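Trakari Two-Arm Household Package
Listed under: Robots and Automation > Upper Body > Two-Handed
Reviewed by the shop, not by the maker

We sell this package, so take our opinion for what it is. We also had a unit long enough to form one, and the maker's page makes it sound like you'll never open a kitchen drawer again. You will. Read this before you ask for a quote.
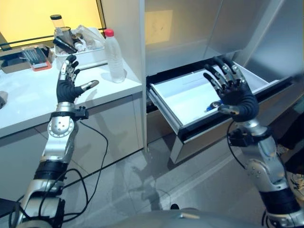
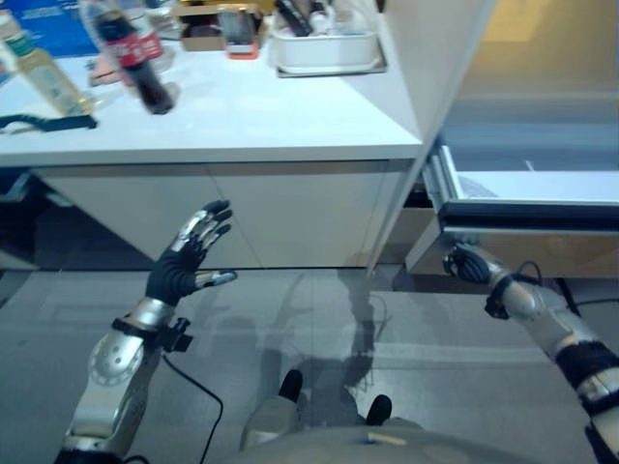
Drawer work at a white cabinet, both hands in view.

The package is a pair of Trakari arms, a pair of Vusico five-fingered hands and the Tunov control software, which comes preinstalled. The arms and hands are the good part. The joints are stiff, the covers come off with a plain hex driver, and we've had no complaints about the finish. The software is where our enthusiasm starts to thin out.

What the maker claims

Trakari says the package "handles everyday storage." We asked what that meant and got a list of 11 tasks. Five of them are drawer tasks with slightly different names. Opening a drawer by the front edge and opening a drawer by the bottom edge are counted separately, and so is closing it. Count them how you like, but don't compare that number to another seller's number and think you've learned something.

What we found

Drawers on metal slides are the best case. If the slide is in good shape and the hand can get a few fingers on the front or under it, the arm pulls in a fairly straight line and stops when the drawer does. Sticky drawers are another story. The software reads a sticky drawer as a drawer that's fully open, lets go, and reports success. We sent Tunov a log of this and were told it would be looked at in October. We've heard that before from other companies, and we'd suggest you buy on what it does now.

Reaching into a drawer is slower than opening one. A thin thing lying flat is hard for these hands. Pens are a pain. Anything with some height to it goes much better, and soft bags are a coin toss.

Glossy surfaces cause trouble too. Shiny cabinet fronts and polished floor tile throw light around, and the depth reading gets jumpy. Tunov's manual recommends "even lighting," and we'd recommend pulling the blinds and running your own test before you promise anybody a demo.

The second arm

You pay for two arms, so ask what the second one is doing. In most of the stock drawer routines the answer is nothing: it holds its position while the other one works. That's safer than having it wander, and we'd leave the setting alone, but a buyer who only needs drawers opened should look at the single-arm version and keep the difference. Two-handed routines (hold the drawer, take something out with the other hand) are sold as an add-on. We tried it for one long Saturday and wouldn't pay for it yet.

Gloves and cables

The hands can be run bare or with fitted gloves. Gloves help with grip on smooth edges and they do wear through at the fingertips, so order spares with the package. The maker includes 2 pairs. Budget for more.

Cables run outside the arms. The product page has a nice drawing where they don't. Tie them back at the wrist and give them enough slack for the elbow, and keep them off any floor where people walk.

How it compares

The Ulloa kit costs less and has a simple gripper in place of fingers. For pulling drawers with real handles, it's as good. For handleless fronts, the Vusico hands win easily — there's nothing for the Ulloa to grab. If your cabinets have handles, we'd have a hard time talking you into the more expensive one, and we'd make more money if we did.

In the box

2 arms, left and right
2 five-fingered hands
2 pairs of gloves
Control unit with Tunov software
Cable set
Printed quick start (skip it, the online one is newer)

Not in the box

Base or stand
Two-handed add-on
Spare fingertips
On-site setup

Ordering

Quotes are free and good for 5 weeks. Tell us what kind of drawers you have, handles or no handles, and whether the slides are metal or wood. If you can bring the front panel to our shop, bring it — we'll try it on the bench unit while you watch. Opened units can be returned, less a restocking fee. Opened gloves can't.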